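**odd socks, again. how does everyone sort theirs**

**brultent_mum** wrote:

Ok need a system. Four of us, all the socks are grey or blue, every wash I end up with a pile nobody claims. Doing it on the bed and they slide down behind the doona and thats it, gone till winter. What do you lot do?

**nudum83** wrote:

Stop pairing. One basket per person, chuck em in, they can sort their own feet out. Haven't paired a sock since the kids started school.

**Saskia Sheehan** wrote:

Can't do the basket thing, drives me mad at 6 in the morning digging for a match with one shoe on.

Table, not bed. Big flat one, cleared off. Lay them out flat side by side, all cuffs pointing the same way, colours together. Greys up one end, blues next. Dont roll anything till the whole lot is out.

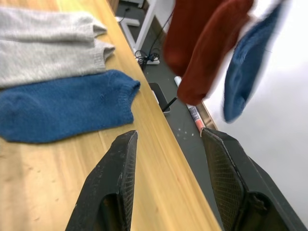
Cuffs are the giveaway with greys. Toes and heels all look the same after a few washes but the ribbing goes differently, one brand is a tight narrow rib and the other goes wide and a bit floppy. Line the cuffs up and you spot it straight away. Same for length. Then roll, or fold in half if they're wool knit, rolling the cuffs over each other wrecks the elastic.

Takes me one side of a record on a Thursday night. Leftovers go in a bag on the laundry door, get one more wash to find there mate, then they're dusters.

**nudum83** wrote:

One more wash is brutal. I've had one turn up inside a fitted sheet after months

**Saskia Sheehan** wrote:

Then you get half a pair and a duster. Fine by me.

**baxter_st_laundry** wrote:

Disagree on folding. Been rolling wool socks for years, elastic is fine. What kills it is the dryer. Line or airer, pegged at the TOE not the cuff. Peg the cuff and you get those little ears.

And peg them in pairs while you're at it, then there's no sorting. Whole thread solved.

**brultent_mum** wrote:

@baxter_st_laundry lovely idea but my husband hangs the washing and he pegs like he's being chased

**brandness** wrote:

Mesh bag. Everyone gets one, dirty socks go in, whole bag goes in the machine. Comes out, nothing lost. Only downside they dont get as clean if you stuff it full, so half full.

**nudum83** wrote:

Tried the mesh bags. Zip went on the second one and it chewed a jumper.

**brandness** wrote:

Tuck the zip pull under the elastic bit. Or safety pin it

**Saskia Sheehan** wrote:

Mesh bags wont help if all the greys are the same person's anyway. Mine are mostly my own, three different brands of grey, my own fault. Buy one sort and bin the rest if you've got the money. I havent, and I like the fuzzy ones.

**brultent_mum** wrote:

Right. Trying the table tonight, cuffs lined up. Will do coloured thread on the toes for the kids as well, mum used to do that. Anyone know if plain cotton thread holds in a warm wash or do I need the poly stuff

**baxter_st_laundry** wrote:

Poly. Cotton frays. Couple of stitches on the seam so they don't feel it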